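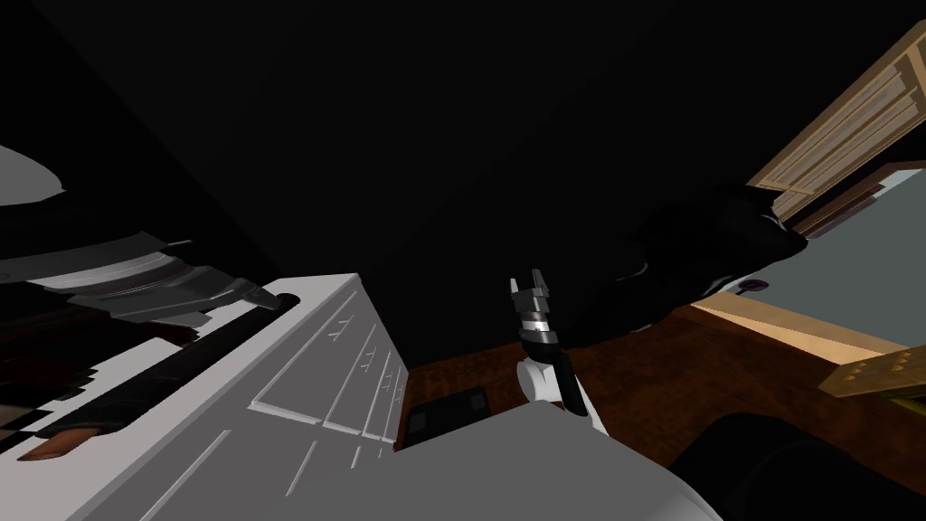 Arm raised beside a white dresser, in a simulated room.

Can a machine do it yet? Household and workshop jobs, one by one

Updated May 2021

We get asked this often enough at Brandwood that it has its own page now. The question is usually put as "should I wait and buy a robot for that?" For most jobs, no. For a few, you can buy one already and it will do the work well enough if you get the room ready first. The notes are sorted by job. Prices have been left out as they go out of date too fast.

Floors

Robot vacuums are the one household machine we would call finished. Ours is a Saltance, the plain model without the mop, and it does the downstairs of a terraced house built in 1883 with floors that slope in three directions. It copes with the slopes. It does not cope with the fringe on the hall rug, which we now fold under and hold with two strips of carpet tape.

Tips:

Lift flexes off the floor and clip them to the back of the furniture. Cable clips with a sticky back do for this, but wipe the wood with a damp cloth and let it dry or they drop off by morning.

Put anything small and low up on a shelf before you set it going. A box left beside a dresser will be bumped, cleaned round, and leave a patch of dust on the side the machine can't get to.

Empty the bin after every run. Hair goes round the brush ends, so take the end caps off once a month and cut it away with a seam ripper. Scissors are too thick.

Run it in daylight if it steers by camera. Dark floors under dark furniture give some models trouble and they turn back as if they had met a stair.

Mopping attachments are less good. They wet the floor and move the dirt along. On wood we still use a flat mop, well wrung out, going with the grain.

Picking things up and putting them away

Arms can do this on a bench where everything is known beforehand. In a lived-in room they are a long way off. Much of the practice is now done in simulated rooms, where an arm can drop a thing as often as it likes without breaking it. The room at the top of this page is that sort: furniture close on both sides, a heap piled on the dresser, and the arm in between with its fingers pointing at the ceiling. Anyone who has tidied a spare room will know the difficulty. Half of what you want is behind or under something else.

Two stiff fingers will hold a block, a box or a bottle. They are poor with anything flat on a table, and poor with soft things. If you are laying out a bench for a small arm, these help:

Stand things on end. A tin lid on its edge in a rack can be gripped. The same lid lying flat has to be slid to the edge of the bench first.

Leave a gap on both sides of each item, wide enough for the finger and a bit over. We set the spacing with scraps of 8 mm ply.

Stick thin rubber on the inside of the fingers. Bicycle inner tube is fine, cleaned with soap and glued with contact adhesive. Replace it when it goes shiny.

Keep heaps apart. Trays stacked at odd angles are hard for a person and worse for a machine, so sort by size first, largest at the bottom.

The same spacing rules make a cupboard easier to use by hand, and we have kept them in the kitchen where there is no arm at all.

Laundry

Washing and drying have been done by machine for years and need no help from us. Folding has not. There have been folding machines, but you had to clip each garment on by hand, and by then you could have folded it. Arms can fold a towel slowly. A fitted sheet is beyond them and beyond several people in this house.

If you want folding to go faster, shake each thing out as it leaves the dryer and lay it flat over the edge of the basket. Fold shirts on a board. Ours is a piece of stiff card 50 cm long with the corners rounded off.

Dusting and shelves

No machine we would trust. The movement is easy enough and the trouble is everything standing on the shelf. Do the top shelf first and work down. A slatted shelf wants a paintbrush, a soft two-inch one kept for that and nothing else. For the grooves in drawer fronts, wrap a cloth over the end of a lolly stick and go along each one. Don't spray polish into grooves. It dries white.

Fetching from the workshop stores

Better news here. If parts live in numbered bins, a machine can find the right bin and bring it to you. The stores at Gromico have 1237 bins on one wall and a lift that runs along the front. It fetches the bin and a person takes the part out. We saw nothing picked loose from a bin by machine on our visit, and the storeman said he would like to see it try with split pins.

At home the useful half of that is the numbering. Number the bins, keep a list on the inside of the door, and put each bin back in its own place. Write on masking tape, then cover it with clear tape or it will rub off.

Our racking came from Hämäläinen, secondhand, and was made for heavier things than we keep on it. Any racking will do if it is screwed to the wall.

Gripping awkward shapes

A machine needs to know where a thing's edges are before it closes on it, and some shapes make that hard. Stepped or notched outlines are a nuisance, as a finger can land on a step and push the thing round. Dark gaps are another, so light the bench from both sides if a camera has to see into it. In the simulated view that follows, the two grey fingers have nothing between them but a wide dark gap, and the big blocky white and black shape stands off to the right with a stair-stepped edge all down it.

For hand work with the same sort of shape, hold it across two flat faces and pad the vice jaws with cork. If there are no flat faces, bed it in a bag of dry sand and clamp the bag. 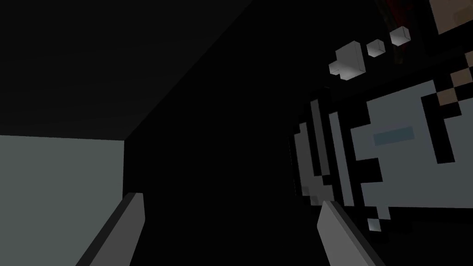

Washing up

The dishwasher is the robot. Loading it is still your job, and unloading too. Arms have been shown loading plates into racks, one at a time and with plenty of room round each. Scrape, don't rinse. Face the dirty side to the middle. Clean the filter every week under the hot tap with an old toothbrush, and check the spray arm holes for pips while you have the bottom rack out.

Wooden spoons and sharp knives are best done by hand and dried at once.

Lawns and windows

Robot mowers are good on a plain lawn with a proper edge. We hope to add notes on ours in June, once it has had some real growth to cut. Window machines stick to the glass well enough but leave the corners, so you will be up the steps with a cloth anyway.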